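Gerneck Applicant Guide » Part 2 » Setting up your candidate profile and filling in the form

Part 2: Setting up your candidate profile

OK, so you've checked that your degree branch is on the list (that was Part 1, go back if you skipped it!) and now it's time to get into the Gerneck portal and put an application together. I've walked a lot of people through this for the graduate engineer intake and the form is the bit that eats everyone's evening. Put the kettle on.

Before you start, have these on your computer, not on your phone:

- your exam scorecard as a PDF
- your degree certificate, or the provisional one if you're in your final year
- a photo ID that hasn't expired
- your exam registration number, copied into a note so you can paste it

Creating the profile

1. Go to the applicant page and click New Candidate. Don't click Returning Candidate even if you applied last year. Old profiles were wiped in July and the login will just spin.

2. Type your name exactly the way it's printed on the scorecard. If your scorecard says Wenceslao Salinas, don't put W. Salinas, and don't add a middle name you happen to like.

3. Enter an email you'll still have in a year. College addresses get closed after graduation and then your interview letter goes nowhere.

4. Wait for the confirmation code. It works for 24 minutes. If it runs out, click Resend once and give it a moment. Clicking over and over cancels each earlier code, and you end up typing in dead ones.

5. Pick a password and write it down somewhere safe. The reset form asks for your registration number and your date of birth, and it's slow.

Note: You can only have one profile per registration number. If you make a mistake in the name, use Edit Profile. Please don't open a second one – both get frozen and you have to write to the help desk.
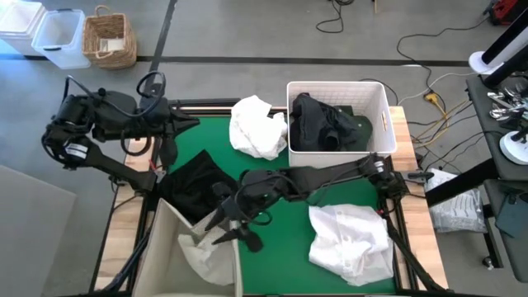

Guide text by Grażyna Borkowska
Careers guide writer and former applicant

Entering your score

This is where I messed up my own first application, so read slowly. Your scorecard has two numbers that look alike: the marks you got out of 100, and the normalized score out of 1,000. The portal wants the score. I typed in my marks, got a cheerful green check mark, and was screened out the next morning.

6. Open the Exam tab and choose your paper from the drop-down. If you sat two papers, choose the one that matches your degree branch.

7. In the Score box, enter the normalized score as a whole number, no decimals. Mine was 634, so that's all I typed in the end: 634.

8. Enter your rank in the box below it. Leave Category Rank blank if your scorecard doesn't show one.

9. Upload the scorecard PDF. The limit is 2 MB. If yours is bigger, save it again in grayscale and it should shrink nicely.

Caution: The check mark next to the Score box only means you typed a number. It does not compare it with your PDF. Someone does that by hand later, and a mismatch gets the application rejected with no second chance.

Choosing your employers

People always ask me what score is "enough" and I wish I had one number to hand over! Each company sets its own cutoff after the applications are in, and it moves with the number of openings. For last year's electrical intake, Noltberg stopped calling people below 600. Sokdale went lower but added a written test. Orbán didn't publish a cutoff at all, so I can't help you there.

10. Open the Preferences tab and drag the companies into your order. The one at the top gets your file first.

11. Tick the locations you'd really move to. Leaving them all ticked looks flexible, but then you can't turn down a posting without losing your place.

12. Read the service bond for each company before you tick Accept. Some ask you to stay for a few years or pay money back, and the terms are in the small link on the right, the one that looks like an ad.

Note: You can reorder your list as many times as you like until you press Submit. After that it's locked.

Submitting

13. Press Preview and read the whole thing through, out loud if you can stand it. I catch more typos that way.

14. Pay the fee. If the payment page freezes, check your bank before you try again. A double payment does come back, but it takes weeks.

15. Press Submit and download the receipt right away. The link for it disappears when you log out.

Caution: The portal goes down for maintenance every Saturday night. Anything you haven't saved as a draft is gone, and yes, I'm speaking from experience.

Once your status changes to Received, go on to Part 3, where we get into group discussions and the interview letter.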